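December, morning, vanity corner

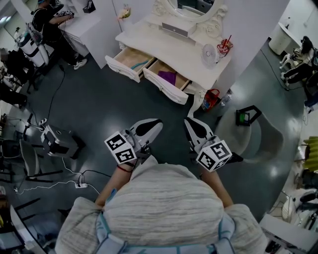
## Where we are with the vanity

I came in early with a coffee and good intentions, and I want to get this down before the day fills up and I forget which things I promised to whom. The white vanity with the oval mirror has been the main business of the week, and I've grown fond of it. The carving on the mirror frame is a terrible dust trap (I've been at it with a soft paintbrush, which works better than any cloth I own), but it does make the corner feel like a real bedroom, and that was the whole idea when we started furnishing the rooms for the tidying work.

The two drawers are the part I care about most today. The purple cloth is in the right one and I'd like it to stay there for now, please, even if it looks homeless. I tried folding it in thirds and then in quarters, and the quarters sit better and don't spring up against the underside of the top when the drawer closes. The left drawer, with the teal strip in it, I'd leave nearly bare. Amparo thinks we should put a divider in there and she may well be right, but I want to try a few days of simple sorting first: soft things right, small things left, and whatever gets used every day goes up on top or in the little center drawer under the mirror.

That little drawer, by the way. The silver handle is lovely to look at and a nuisance to grab. I rubbed the runners with a bit of candle wax yesterday evening and it slides a good deal more kindly. If it starts to stick again, the candle is in my apron pocket, and the apron is on the hook by the sink.

## The top

Desk fan stays on the right side. I moved it to the left for an afternoon and didn't like it at all. The cup with the red straw can stay next to it as long as we remember that the cup is one of the things to be put away, and that its place at the end is the counter. I keep catching myself parking it back by the fan out of pure habit.

I'd like a small tray up there eventually. Mosquera had one in their catalog that would fit, 8 inches across, but I've talked myself out of ordering it until we know whether we're keeping this vanity or trading it for the one from Dinoswood. The Dinoswood piece has deeper drawers and a flat mirror, and I'm sure it would be easier to clean, and I still hope we keep this one.

## The floor

The dark floor shows everything. I mopped with the Vitimix cleaner, the weak mix, and when the lights are on you can see every swirl I made. Amparo says to go over it once more with plain water and a dry mop right after, and I'll do that tonight when there's no one walking through.

Bags and bottles: the red and white shopping bag belongs to the "just came home" setup, so it starts on the floor to the right of the vanity, and the clear bottle starts beside it. At the end of a round the bottle goes to the counter, the bag gets folded flat and goes in the white cabinet. We've done roughly 120 rounds of this corner so far and I'd guess the bag has two good weeks left in it before the handles go. I have 3 spares from Rudach in the supply closet, top shelf, behind the paper towels.

The black cable across the floor wants taping down. I've stepped over it so many times that I've stopped noticing it, and that's usually when I trip.

## Still to do

- Wax the runners on the two big drawers as well
- Tighten the round knobs (one turns in my fingers, I think the left)
- Ask Amparo about the divider, and listen to the answer this time
- Tape the cable
- Decide about the small black basket on the cabinet, which I'd love to use for hair ties and clips if it isn't spoken for
- Second pass on the floor, plain water

Amparo also wants a note of what we've spent on this room. I make it just under 1,000 with the vanity included, but I haven't found the receipt for the cushions yet. It may be in the car.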